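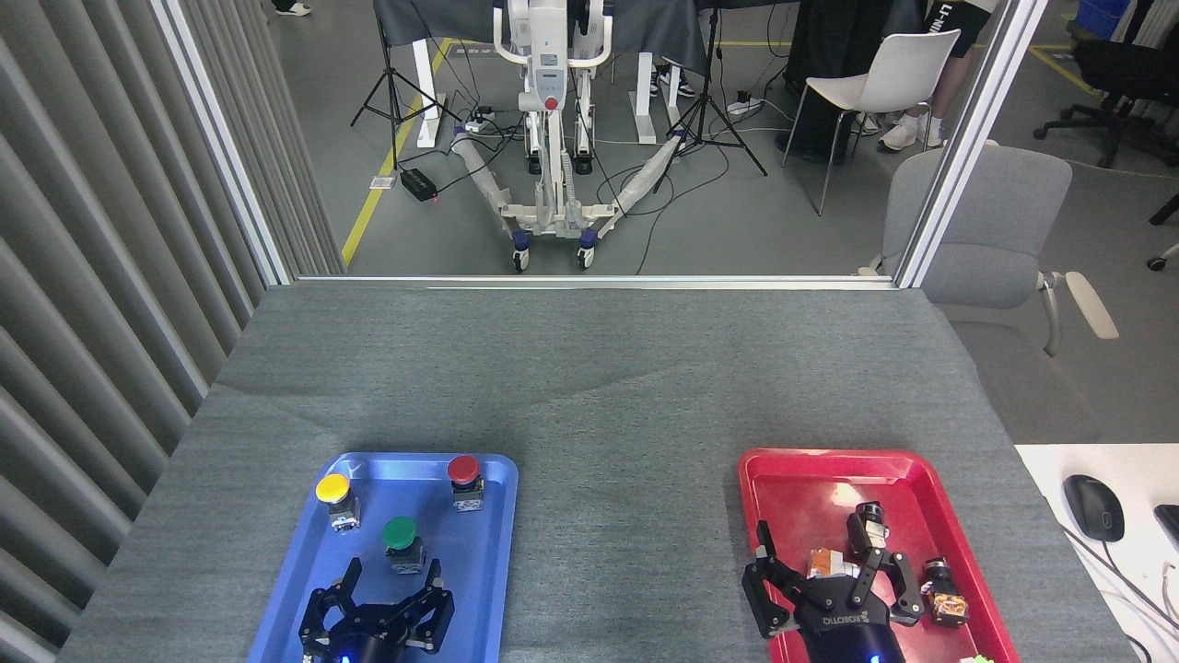
Figure 4. The sorting station at the Cistbridge open day, both grippers open. Blue tray left, red tray right.

4.2 Open day, Cistbridge

The second of the two public sessions was held at the Cistbridge site on 2019-03-30. Set-up as in Section 3, with the changes listed below. Visitors came through in small groups and were free to leave when they liked, so the numbers here are for people who stayed for at least one full run and handed back a card. That gave 43 cards. Two were blank on the reverse and are left out of the tables but kept in the free-text counts where they had anything written on the front.

The task was the push-button task again (Figure 4). Mushroom-style buttons, yellow, red and green, on their housings in the blue tray; loose button parts and switch pieces in the red one. Grey felt over the table as before. The felt matters more than we said in the first report. Without it small parts skid when a finger touches them and the run is over, and a run that ends in the first few seconds tells us nothing about what the visitor thinks of the machine. Grippers are the pair used throughout.

Changes from the Tuhiwai session. First, no talk at the start. At Tuhiwai we gave a short talk with slides and a good part of the card answers simply gave our own slides back to us ("it learns from people", more or less word for word). At Cistbridge the operator said hello, said which tray was which, and started. Questions were answered when asked. Second, the card was cut down to one side of A5 plus a blank reverse. Third, visitors were asked to say aloud, before each run, which part they thought the arms would go for. Whitelaw wrote the guesses down. This was added late, the evening before, and the sheet was not piloted, so the guess data should be read with that in mind.

Operators were Lowther (morning) and Barbieri (afternoon). Quartey ran the cards. McKinnon floated, mostly on the door.

4.2.1 What visitors looked at

We had expected people to watch the arms. Mostly they watched the operator. Of the remarks noted in the first half hour nearly all were put to Lowther and had to do with Lowther: was he driving it, what happened if he let go, could he feel anything. Only once a run had gone on a while did attention move to the trays. Barbieri, in the afternoon, stood further back and said less, and the shift came sooner. One operator each way is not a comparison and we dont treat it as one, but it will be worth doing properly in June.

Children looked at the trays straight away. They were also the only visitors who asked what the parts were for. We had no good answer ready. A button is a thing most people have pressed and few have seen in bits, and several adults, once a child had asked, wanted to know how the bits go together. Next time there should be a finished button that can be passed round by hand. Treser, who supplied the loose parts, have said they can send spares.

4.2.2 Guesses

18 groups gave guesses. Guesses were for a part, not a hand, though some people gave a hand as well ("the left one will get the green"). Whitelaw took these down too but in the margin and not in every case, so hand guesses are not reported.

Two patterns. Visitors guessed the coloured buttons well ahead of the loose parts, even when told the run would begin in the red tray. And guesses got worse after a failed grasp, then recovered. The second surprised us. Our reading is that after a miss people expect the arm to give up on that part and move on, as a person with plenty of other things to do might, whereas the operator nearly always went back for it. Several people said as much. "Stubborn" was written on more than one card.

The cylindrical button body got few guesses. When asked, visitors called it hard to hold. The operators don't agree; Barbieri rates it the easiest of the loose parts so long as it is standing up. Visitors' idea of what is hard for a gripper seems to come from what would be awkward for cold fingers, see also the Brarnetti interviews in Section 2.

4.2.3 Cards

Question 1 (would you be happy to work next to this) drew the most yeses, and also the most crossings-out. Question 3 was badly worded and is dropped. It asked whether the robot was "quick enough", with no hint of quick enough for what, and answers ran from "for what?" to "my kettle is quicker". Question 4 asked for one word. Slow, careful and patient were the commonest in that order. At Tuhiwai it was clever, by a long way. We put the difference down to the talk, though the crowds differed too: Cistbridge drew families and people off the high street, Tuhiwai mostly students.

On the reverse, where people could write what they liked, the most frequent subject was jobs. Next was noise, or the lack of it. Longest entry is from a retired fitter who set out over the whole page the order in which he would have put the switch together and where he'd have started. His order differs from ours at the second step. McKinnon has since tried it both ways on the bench and his leaves the block easier to reach for the right hand, so it has been taken into the task list for the next round (Appendix B, item 7).

4.2.4 Problems on the day

Late start, a network fault, fixed by swapping the switch (the network sort). One run stopped early in the afternoon and restarted from the begining; cards from that group are kept. The guess sheet ran out and the last groups are on plain paper. Quartey has typed these up but the times are missing, so they can't be matched to the run logs. They are in the totals, not in the per-run plots.

Sound was poor wherever visitors stood back from the table. For June we will give the operator a clip microphone and keep groups smaller.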